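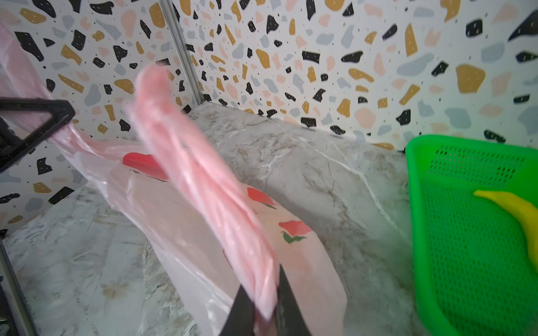

Gripper with a pink plastic bag, second work package of the Wurno project

Wurno: automation at the Gravano packing hall
Progress report, period ending in August
Prepared by Mattes Ehlers for Hendrik Hoekstra, Hoani Fund

1. Where we are

In this period the work moved from boxes to plastic bags. The boxes were finished in the spring and the robot arm (we call it Juto in the hall, and I will use this name in the report) now does them during the morning shift with one person nearby. Bags are the harder half of the grant. A bag has no fixed shape, it changes when it is touched, and a thin one lets the camera see what is behind it.

We collected 600 practice grasps on thin bags, plain and printed. Juto closed on the bag and lifted it in 70 percent of them. At the end of the previous period we had no usable figure for this task, so I can't report a trend yet. For boxes the figure is 93 percent and has stayed there.

Most failures are of one kind. The fingers close on a single layer of plastic and the rest of the bag slides away. Rawiri Halliday has changed the approach angle so that the fingers come lower and take the neck of the bag, where more layers are together. The first tests are better, but they are too few to put in a table.

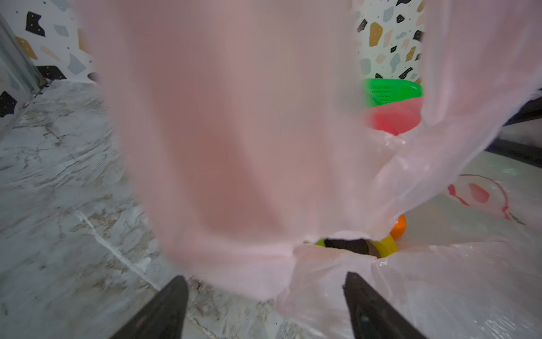 Bags with goods inside are a separate question. When the weight moves to one side, the neck turns between the fingers, and at present Juto does not notice this. We want to try a slower lift before we spend money on a force sensor. The sensor stays in the budget under equipment and is not ordered.

2. What changes for the staff

There are 21 people on the packing line. No position was removed in this period, and the agreement with the staff says that none will be removed before the grant ends. What did change is the content of the work. Four packers now spend part of each shift at the Juto station, where they reset the bags, stop the arm when needed and write down the reason.

Alby Te Moana has packed by hand for many years and was one of the four. He told me that his wrists hurt less in the evening, and also that the station is boring after the second hour. Others said the same about the second hour. From next month we will rotate every two hours.

Beverley Ngata, shift lead, raised a point which I had not planned for. The packers at the station take on responsibility for the machine, but their pay grade is the old one. She has asked the management for a new grade. I support this – the answer is still open, and I will inform you when it comes.

The short training course was too technical. We are writing it again in simpler language, with more time at the arm and less time with slides.

3. Next period

Continue with full bags and the slower lift. Repeat the grasp count with the new angle. Start the rotation and ask all four packers about it after one month. The spending is within plan, except travel, which is a little under.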